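ベッドの上で洗濯物をたたむ人いますか

1: mesilum
テーブルがないので、洗濯物は毎回ベッドの上でたたんでいます。シーツは薄いクリーム色のボックスシーツです。

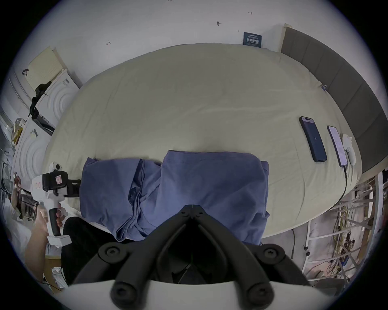 困っているのは、青い服のようなものがきれいに収まらないことです。端をそろえたつもりでも、持ち上げると中でずれています。マットレスが柔らかいせいなのか、たたみ方が悪いのか。スマホやマウスもつい置きっぱなしにするので、使える面積が狭いのもあると思います。

2: 綿100
柔らかい面だと手で押さえたところが沈むので、折り目がつきません。うちは幅70センチの板をベッドに置いてその上でやっています。ホームセンターで切ってもらった普通の板です。

3: kurage56
板まで要りますか? 自分はずっとベッドで直にたたんでいますが困っていません。ボタンを先に留めて、縫い目どうしを合わせてから折ればずれません。写真のはボタンのあたりから丸まっているように見えます。

4: mesilum
>>3
ボタンは留めていませんでした。次からやってみます。
>>2
板は置き場所が問題ですね。ベッドの下は衣装ケースで埋まっています。

5: 北側の部屋
スマホとマウスをどかすのが先では。充電ケーブルが縁から垂れていると、服を広げたときに引っかけます。自分はそれで一台落として画面を割りました。

6: 綿100
>>3
薄いシャツならそれで足りると思います。厚手のズボンは硬い面のほうが早いです。家族四人分だと差が出ます。

7: kurage56
>>6
四人分なら分かります。一人分で板を出し入れするほうが手間だと思っただけです。

8: funus_user
Funusのたたみ用ボードを使っています。幅50センチで、二つ折りにして壁との隙間に差しておけます。Tシャツは速くなりましたが、長ズボンははみ出すので結局手でたたんでいます。買うなら大きさを確認してください。

9: 北側の部屋
ズボンは吊るしています。たたむ枚数が減るので、板もボードも買わずに済みました。

10: mesilum
昨日の水曜に洗った分で試しました。ボタンを留めて縫い目を合わせたら、持ち上げてもほとんどずれません。厚手のものはまだふくらむので、ズボンだけ吊るすことにします。ハンガーを何本か買い足してきます。

11: 綿100
ズボン用なら、クリップ式より掛けるだけの型のほうが跡がつきません。

12: kurage56
>>11
掛ける型は膝のあたりに横線が入りませんか。自分はクリップで裾を挟んで逆さに吊るしています。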